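Genuine, Original, OEM, and Other Words on a Cardboard Box

25 Mar 2020

I have now owned the same backhoe loader for long enough that I spend more time reading parts listings than running the machine. It's a Losalano, an older one, and it came to me with 3,429 hours on the meter and a story about a careful previous owner. I believed the hours. Last fall it began leaking at the swing cylinder, and the hunt for a seal kit is what got me started on this post.

Type the part number into a search bar and you'll get pages of sellers who all say the same thing. Genuine parts only. Full range in stock. Responsible to every customer. I wrote to four of them with one question: who made the seals? Two sent me a price list. One sent a picture of a warehouse. The fourth, a seller called Tutus, answered that the kit was "original quality," and when I asked whether that meant original, they said yes, original quality.

I don't think these people are crooks, or most of them anyway. I think the words have been worn down until they don't hold anything. "OEM" used to tell me the part came from the company that supplied the factory. Now I see it on filters with no maker's name anywhere on them. "OEM equivalent" is worse. Equivalent in what? Diameter? Pressure rating? Color?

Teodoro Figueroa, who rebuilt the pump on my machine and has strong feelings about anything with a lip on it, told me to quit reading listings and start measuring. So I did. I bought two kits, one from the dealer at $375 and one from Tutus at $56, and laid them out side by side on the kitchen table with a caliper.

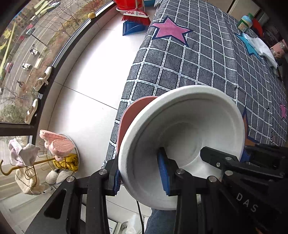
The cheap kit was better than I wanted it to be. Every ring was inside the tolerance printed in the manual, and the wiper was a hair thicker than the dealer's. I'd set out to write a post about junk and I had to put the pen down for a while. But a caliper only tells you the size, and size is the easy part. Rubber can measure perfectly and still go hard on you in one winter. What I look at now is the edges. A big white bowl with a thick rounded rim can be off by a good bit and still hold soup, and a rod seal can't be off by anything at the lip, where a molding flaw you can barely feel with a fingernail will let oil by. Two of the cheap rings had flash on the inside edge. None of the dealer's did.

Does that make the dealer kit worth more than six times the money? I doubt it. Marlene Rocha at the dealer's counter couldn't tell me who made theirs either. She was nice about it. She looked at the bag, looked at the screen, and said it came from the distribution center. I asked where the distribution center got it. From Losalano, she said, and Losalano doesn't make rubber.

I put the dealer kit in. Call it cowardice. The cylinder has to come off with a chain hoist and a helper, and I didn't want to do that twice to save the difference.

A few things I've settled on, for whoever wants them. I ask for the maker's name in writing before I ask the price. I don't pay attention to the word "genuine" at all anymore, from anyone, including the people with the right logo on the door. If a seller has every part for every machine ever built, I figure they have none of them and are going to order it after I pay. And photos of sealed boxes tell me somebody owns a printer.

Gilmar Amaral wrote in after my last post to say he has run Batista filters for 3,000 hours with no trouble. Fine, but Gilmar, you never cut one open. An engine will put up with a bad filter for a long time without complaining to you. Send me a used one and I'll take the saw to it, and if the pleats are still glued at the ends I'll say so here.

The other thing people keep bringing up is the parts market over in Plililville, where you can supposedly handle the stuff before you buy. I went once. Half of the tables had the same gray bags I'd seen online, and a man told me his track rollers were from the same line as the factory's, only without the stamp. I've heard that one at every market I've ever been to. Maybe it's true somewhere. I asked him which factory and he showed me the roller again.

I still have the Tutus kit. It's on a shelf in the shop with the date on the bag, and one of the rings is sitting in a jar of hydraulic oil next to one left over from an old dealer kit. I'll pull them both out in April and measure again. If the cheap one hasn't swelled, I may have to order another and try it on the stabilizer legs, where a leak would only annoy me.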